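Day 2 of the Trellum trial

The kit came in one carton. $2,129 plus freight, thirty days to send it back. I'd told Bisteo we'd have a verdict by July and then left it in the hall for a week.

Set it up after tea. Manual translated from something, twice maybe. Step one, clear the table. Step two, be patient with arm.

Ran the pick routine. Fingers open, down, close, up. Again. Went to bed with it still going, could hear it thruogh the wall like somebody setting out cutlery.
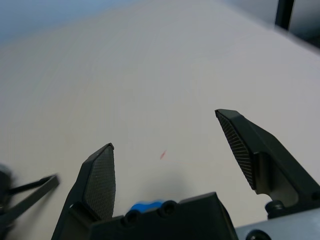
Morning, the log said 310 tries. 266 good. Not bad for the price, I thought, and wrote that down for the review. Then scrolled. The last forty or so weren't picks at all. Same spot every time, fingers wide, waiting. No close command. Just waiting.

Rang the help line in Grunness. On hold through two cups of tea.

"It does that," the woman said. "Did you put your hand out?"

I hadnt. I went back in and did.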